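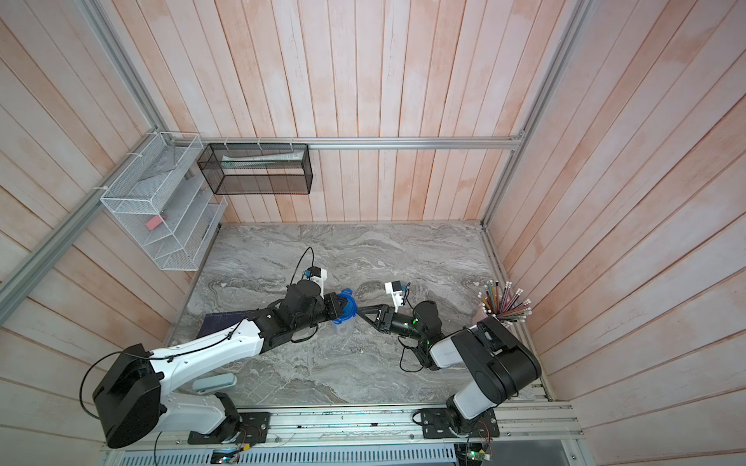 フタ付き容器と、わたしの「作り置きしない」夏

2022年8月3日　文=編集部・暮らし班

冷蔵庫を開けるたびに、フタの合わない容器が雪崩を起こす。そんな生活を何年続けてきたんだろう、とふと思ったのが5月のことでした。梅雨前のやけに暑い日で、麦茶を取ろうとしたら奥から正体不明のきんぴらが出てきたんです。いつ作ったのか、本当に思い出せない。においを嗅ぐ勇気もなくて、そのまま袋に入れて口をきつく縛りました。

わたし、以前は作り置きの信者だったんですよ。休みの日の午後をまるごと使って、ひじき、にんじんのラペ、鶏ハム、味玉、それからなぜか毎回大量の切り干し大根。並べて眺めると気分がいいんですよね。「今週のわたしは大丈夫だ!」という感じがして。でも三日目になると、もう切り干し大根の顔を見たくない。で、帰りにコロッケを買って帰る。コロッケは揚げたてだからおいしい。切り干し大根はさらに奥へ追いやられる。この繰り返しでした。

考えが変わったのは、近所で小さな食堂をやっているファイサル・ジャフリさん(Faisal Jafri)と立ち話をしたのがきっかけです。お店の名前は「Shirazi」。カウンターと、窓ぎわにテーブルがふたつ。昼のひよこ豆のカレーがおいしくて、わたしは週に一度は行っています。

そのカウンターの内側に、フタをした容器がずらっと並んでいるんです。あれだけ作り置きがあって、よく飽きませんねと聞いたら、ジャフリさんはきょとんとした顔で「料理は入ってないよ」と言うんですね。中身は刻んだ玉ねぎ、すりおろしたしょうが、塩をしたきゅうり、ゆでただけの豆。どれも料理の手前で止まっている。

「味をつけたら、もう行き先が決まっちゃうでしょう。決めるのは食べる人の顔を見てからでいい」

これ、けっこう衝撃でした。わたしの切り干し大根は、日曜の時点で木曜の行き先まで決められていたわけです。そりゃ飽きますよ。木曜のわたしが何を食べたいかなんて、日曜のわたしにわかるはずがない。

さっそく真似をすることにしました。まずは手持ちの容器の総ざらいです。床に新聞紙を敷いて、本体とフタを全部出して、片っ端から合わせていく。神経衰弱みたいで最初は楽しかったんですが、途中から汗だくになりました。フタだけ余る、本体だけ余る、合っているように見えて角がひとつだけ浮く。味噌のにおいが取れないものもここでお別れ。コンビニのサラダの空き容器も「いつか使う」と取ってあったんですが、その「いつか」は来ませんでした。

買い足したのは、駅向こうの雑貨店Vendenで見つけたFlokexという保存容器。特売で、税込み254円でした。高さのあるものと浅いものを選んで、深いほうの目盛りで量ると、口のすぐ下まで入れて230ミリリットル。最初は「小さすぎるかな」と思ったのに、使ってみると刻み玉ねぎにちょうどいい。大きい容器だと、つい「もうひとつ切っとくか」となるんですよね。小さいと、入らないのでやめられます。

勢いで、ずっと憧れていたAltenholmの木の野菜箱も注文してしまいました。送料込みで3000円。玉ねぎとじゃがいもを入れて台所のすみに置いてあります。これは完全に見た目で買いました。後悔はしていません(夫には値段を聞かれたので、だいたいのところをもごもご答えました)。

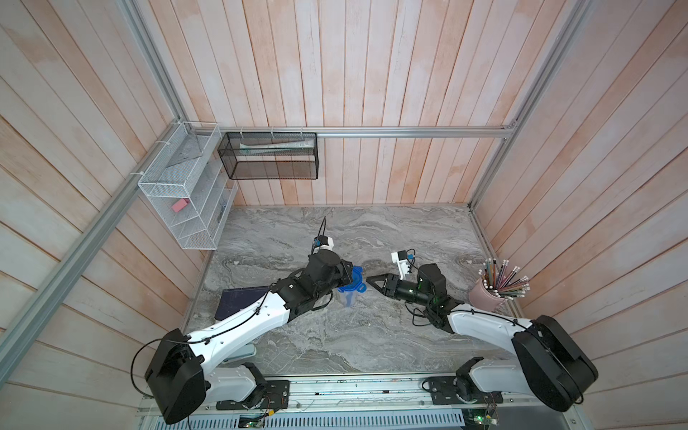 手前で止める、三つの下ごしらえ

いまのわたしの定番を書いておきます。レシピというほどのものでもないので、分量はお好みで。

まず、刻み玉ねぎ。みじん切りにして、塩をひとつまみ。翌朝はオムレツに、夜はドレッシングに混ぜてもいいし、疲れていたら冷ややっこにのせてポン酢をかけるだけでも立派な一品です。冷蔵庫がにおうのが気になる方は、フタの下にラップを一枚はさんでみてください。

次に、塩もみきゅうり。夏は毎日これです。薄く切って塩をして、水が出てきたらぎゅっと絞る。ツナとあえる、ごま油とのりであえる、そうめんにのせる、ヨーグルトとにんにくを混ぜてパンに添える。最後のはShiraziで教わった食べ方で、わが家の子どもがいちばん喜びます。ミントがあればぜひ。

それから、ゆで豆。わたしは乾物をもどすのがおっくうで長年避けてきたんですが、寝る前に水につけるところまでやれば、朝のうちにゆでられます。ゆで汁ごと容器に入れて、翌日か翌々日には食べきる。余りそうならさっさと冷凍へ。

大事なのは、フタに日付を書くことでした。マスキングテープに油性ペンで書くだけ。あのきんぴら事件のあとでは、これを省く気になれません。最初は中身の名前も書いていたんですが、見ればわかるのでやめました。

それでも失敗はします

先週は、しょうがを欲張ってすりおろしすぎました。なすの煮びたしに入れ、炭酸で割り、最後は豚肉を漬けこんで、どうにか使いきりましたけど、三日連続でしょうがの味がする台所というのもなかなかです。暑い時期はもともと日持ちしないので、少なめに仕込んで、足りなければその場で切る。包丁を出すのが一回増えるくらい、たいした手間じゃないんですよね。

休みの日の午後はというと、ぽっかり空きました。なにをしているかといえば、昼寝です。起きて、容器のフタをひとつ開けて、今日はこれをどうしようかなと考える。このあいだジャフリさんにその話をしたら、「じゃあ次はピクルスだね」と瓶をひとつ持たされました。赤かぶの、きれいなピンク色のやつ。漬け方は来週、店が暇な時間に教わる約束です。

シェア 254　コメント 230

お問い合わせ｜無断転載を禁じます｜ページの先頭へ戻る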